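Kiltosis garment listings

Product text for clothing sold through the Kiltosis online shop, in one table. Adults' and children's lines are both in it. Footwear and hats are not.

Last export: 08/01/2018

Files

listings.csv – one row per style
sizes.csv – one row per style and size
care_codes.txt – the wording behind each care code

Columns in listings.csv

style_id: text, always starts with K
title: the name shown in the shop
colour: main colour first, others after a slash
fibre: percentages as printed on the sewn-in label
lining: blank if unlined
closure: zip, button, hook, tie or none
care: one or more codes, separated by spaces
supplier: Nuvbridge or Damasceno

There are 79 styles from Nuvbridge and 14 from Damasceno. Damasceno sends its sheets with fibre names in Portuguese and these have been translated. "Viscose" and "rayon" were left as each supplier wrote them, so search for both.

Sizes

Children's sizes are by age, adults' by number. Measurements are in centimetres, taken with the garment laid flat, and chest is the full way round – double the flat figure. Skirt length doesn't include the waistband.
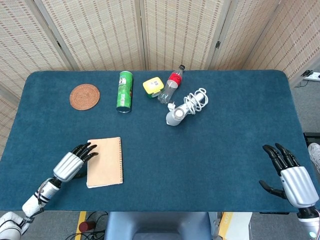
Known problems

11 styles have no lining entry because the supplier left it off, so a blank there can't be trusted for knitwear. Two cardigans share a title and differ only in colour. Grey is sometimes spelled "gray" in the older rows. The June knitwear was keyed in by hand and the fibre percentages don't always add up to 100.

Use

Free for use by Sekport resellers. Please don't change the care wording.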